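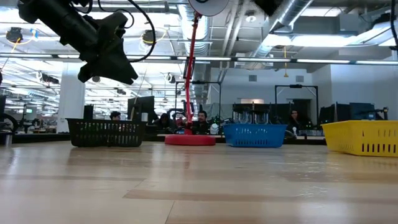 Front bench, baskets and the red lamp.

Monday, March 4, 2024

Dye bench notes, indigo vat again. Dorothy Goodall asked me to write down what I did this time so she can repeat it at Jondside while I'm away, so here goes, Dorothy, and sorry about the handwriting in the paper copy.

Started with the old Wragg vat, the one we've been nursing since August. It had gone a flat navy on top and smelled of nothing much, which I don't like (a happy vat smells a bit like a barn). Checked the pH with strips and it was down near 8, way too low for cotton. Added lime a spoonful at a time, stirred slowly along the wall so I didn't whip air in, and left it with the lid on while I scoured the yarn. When I came back it had that coppery skin and the liquid under it was yellow-green. Hooray! I had honestly been ready to pour it out.

Scour: 200 g of the Pevo cotton, the unbleached 2-ply, simmered with soda ash and a squirt of plain soap. The water went the color of strong tea. I changed it and went again, and the second pot was much paler, so I stopped there. I think we under-scoured last time and that's where the blotches came from. The skeins that took the dye worst were the ones I'd tied tightest, so this time every tie is a loose figure eight. Please keep doing that even if it looks sloppy.

Dips went like this:
Skein A, one dip, 5 minutes
Skein B, three dips, 5 minutes each, full airing in between
Skein C, same as B plus one more the next morning (still to do)

A came out a washed-out denim, pretty but kind of gray. B is lovely, a proper mid blue, and even all the way to the inside of the skein, even under the ties! There's one pale inch where it floated up and touched the lid. My own fault, I was on the phone.

Side test: I tried the Drevomon wool in the same vat because I had a scrap sitting there and can't leave things alone. It grabbed the color right away, darker in one dip than the cotton in three, but it felt harsh afterward, almost crunchy. That's the lime, I'm sure of it. A vinegar rinse softened it some. I wouldn't put good wool in there. If we want wool for the spring blankets we should set up a separate fructose vat with less lime, and I'd start small, 100 g of fiber at the most, until we know how it behaves.

Rinsing took forever as usual. B was still bleeding on the fourth rinse, then I let it hang overnight and the next rinse ran nearly clear. Going to let everything hang first from now on and save the water.

Things to sort out:
- pH strips almost gone, and the cheap ones read funny in anything blue
- fructose, we have 80 g left, enough for one feeding
- label the lime tub again, the ink has rubbed off
- ask Wragg whether they still grind the finer indigo, the last bag left grit on the bottom

Dorothy, when you do skein C, feed the vat the night before and don't stir it in the morning. Slide the skein in wet, squeeze it out under the surface, and bring it up along the side. Write down the time and the pH right under this, next to your initials.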